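The maintenance engineer at Hurkatthorpe had logged 1,455 pick cycles on the gripper when the fault code first came up in March. It was a position error on close, and it cleared itself within some 30 seconds.

"We treated it as a sensor problem," she said. "We swapped the encoder cable and carried on. That was the wrong call."

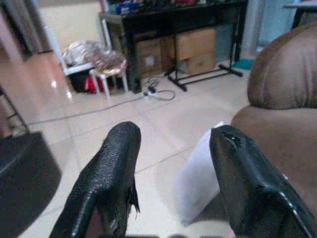

Words and photo: Briggs, Kumton Automation Notes

The code came back 7 shifts later. By then the skin on the left finger was torn, with a ragged strip hanging on the inner side, and the right finger had a small hole near the tip.

She puts the error down to the strip folding into the gap on close. "The controller sees a finger stop short. It has no idea why."

Her larger concern is grip on soft items - cushions, bags, clothing. Closing force is now capped at 70 percent, and the arm stays out of shared rooms until new Culetti covers are fitted. Finger checks have been moved to the start of each shift.

"Two minutes with a flashlight," she said. "It should have been on the sheet already."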